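Turngate Residents' Helpdesk
Ticket 600: Utility washbasin draining slowly, Inddale block
Status: Resolved
Opened by: Yiran Qian
Handled by: Ewan Lennox

Yiran Qian wrote:
Hello! The washbasin in our utility room has gone terribly slow. I love this basin (the ribbed part is brilliant for collars and muddy socks, I use it nearly every day) but a full bowl now takes 14 minutes to empty. There's a gurgle near the end and then a grey ring is left behind. No smell, no leak that I can find. I've tried a kettle of hot water, twice. What next?

Ewan Lennox replied:
Hi Yiran, great report, and thank you for timing it! Two quick questions. Does the slow emptying happen with plain water as well as soapy? And has anybody had the trap off since the basin went in, in July?

Yiran Qian wrote:
Plain water too. Trap never touched as far as I know. Fraser Menzies downstairs says his basin is fine, same model.

Ewan Lennox replied:
Good, that helps a lot. If Fraser's runs freely then the shared pipe is probably all right and we're looking at your trap or the waste itself. Please try these in order:

1. Lift out whatever you can from the drain with a bent wire or a plastic hair hook.
2. Bucket underneath, then unscrew the trap by hand. Tip it out and rinse it somewhere else - not in the same basin!
3. Check the washer is sitting flat before you screw it back.
4. Fill the bowl halfway, let it go and time it again.

Yiran Qian wrote:
Step 1 done, and what a haul! Wool fluff, mostly, and one shirt button. Down to 4 minutes. Haven't dared do the trap yet.

Elspeth Guthrie added:
Jumping in from the Rankin block, we had the very same thing with fluff. Do the trap, it's so satisfying. Ours had a whole sock label wrapped round the inside.

Yiran Qian wrote:
Trap off, cleaned and back on, washer flat. Half a bowl now goes in 17 seconds! I'm delighted. One more thing while I have you: could I get a strainer to fit?

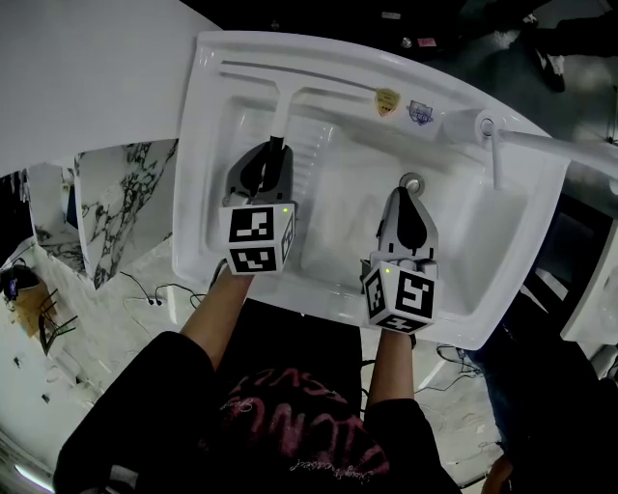

Attachment 1: washbasin from above, small round drain, ribbed section at upper left

Ewan Lennox replied:
Lovely result, well done! Yes, you can have a strainer. Please measure straight across the drain opening and send me the number, as the stores at Rarnbridge keep more than one size. A flat mesh one is easiest to lift out and wipe. Paloma Greenberg will put it in your post box.

Yiran Qian wrote:
Measured and emailed. Thank you both, and Elspeth too!

Ticket closed 17 December 2022. Strainer request passed to P. Greenberg.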